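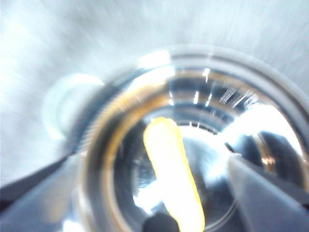 How do you get into a student robotics final if you don't have a kid on a team?
You walk in through the side door of the Lastetham community college gym, sign the visitor sheet, and pay nothing. Teams and their families get the bleachers, and everybody else can wander the floor as long as they stay behind the tape while a round is running.

I'd been meaning to go for years, and on 22nd May I finally got in the car and went. The Dositz Cup (that's the name of the competition, after the hall where it used to be held) is for high school clubs, and this year's theme was the snack bar. Every team had one arm, one table and a list of kitchen chores to get through. Putting things in cups, moving cups, stacking cups, wiping up. It sounds so easy! I could do the whole list with one hand while on the phone. Then you watch an arm try to close on a plastic cup, and you find yourself holding your breath with a bunch of strangers.

There were 8 teams on the floor when I got there, each with a workbench behind its table covered in laptops, tape, zip ties and a truly alarming amount of candy. I started at the end nearest the door with the Kusenis club, mostly because they had the loudest table. They'd been stuck on clear cups since last August, they told me. Their arm learns from the camera down by the wrist, and clear plastic gives it fits. Shiny rim, shiny walls, overhead lights bouncing off everything. One of the kids let me look at the laptop with the wrist view on it, and wow, do things go by fast from down there. I felt a little seasick and had to look at my shoes.

They train it by driving the arm by hand, over and over, and saving every try. The counter on their screen said 2653. I asked who had done all those and four hands went up, and one more kid pointed at herself with a pretzel. They'd kept the bad tries too, in a separate folder, and I got a very long explanation of why that I followed for maybe the first minute.

Scoring goes up to 100 points a round, and you lose some every time a person touches the table. So you get these great moments where a cup is tipping and three teenagers are standing there with their hands jammed in their armpits so they won't grab it. I loved that. One dad next to me was doing it too.

The Lozano team was at the far end and couldn't have been more different. Very quiet, matching gray shirts, a checklist taped to the table leg. They ran the same chore the same way every time and their arm moved so slowly I went and got a coffee in the middle of a round (two dollars, from the drama club, pretty good) and came back before it had let go of the cup. But it did let go of the cup, right on the mark, and their bleachers went nuts.

I got talking with one of their coaches about the fingers on the grippers. Every team starts out with the same arm, but they can make their own fingers, and people get deep into this. Wide or narrow, stiff or squishy, with a rubber pad or without one. Lozano had a shoebox full of old ones and let me handle them. My favorite was a bendy pair that apparently dropped everything it ever picked up.

Lunch was long. The floor closes for an hour so the teams can fix things, and the line for the food truck went out past the bike racks. Bring a sandwich if you go. Parking is fine in the back lot, but the front one filled up early and I saw a couple of people circling for ages.

The final was 6 rounds, and by then I'd given up on being neutral and was yelling for Kusenis. They lost their lead in the fourth round when the laptop decided to update itself (the sound that table made!) and got most of it back after that. Lozano took it in the end, slow arm and all. The Kusenis kids went over and asked to see the shoebox, and last I saw of them they had the fingers spread out all over the floor.

The gym is loud and it gets warm in the afternoon, so dress light and maybe pack earplugs for little ones. There's a table by the exit where younger kids can drive a practice arm themselves. I waited until the line was gone and had a turn. I knocked over every single cup.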